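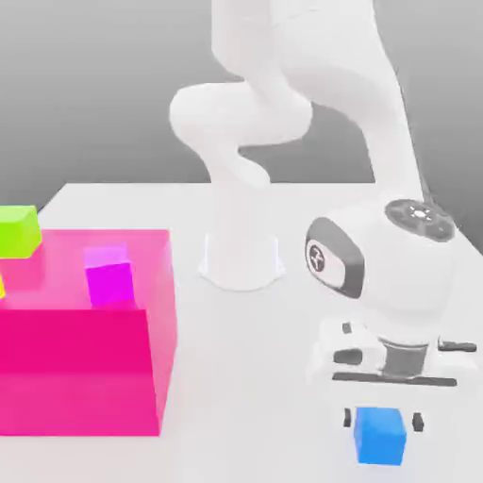
Filed under: Energy & Pipelines

So Narnix has delayed its gas pipeline again. New target is April. The old target was also April, which saves them reprinting the signs.

I read the 200-page filing so you don't have to. The word "imminent" shows up in the summary and then goes missing until the appendix on road signs.

The sticking point is the compressor station. Desum wants it on the east side of the river, Ververidis wants it on the west, and both have paid for studies showing the other bank is mud.

Athina Panagiotou, speaking for Narnix, says talks with landowners are "warm." There are 27 landowners. Four have signed. One of the four is Desum.

Meanwhile the gas has buyers on paper, at a price set back when everybody thought winter was going to be cold. My guess is those contracts get reopened before anybody digs a trench.

Someone asked if the delay hits heating bills. Not this year. The pipeline charge only starts once gas flows, so in a way this is the cheapest pipeline we've ever had.

Nimal Abeysekara asked the regulator for three more months to comment. He got three weeks. He's already used one of them asking why.

Next hearing is at 9 a.m. in the small room with the bad chairs. I'll post from there if the wifi holds.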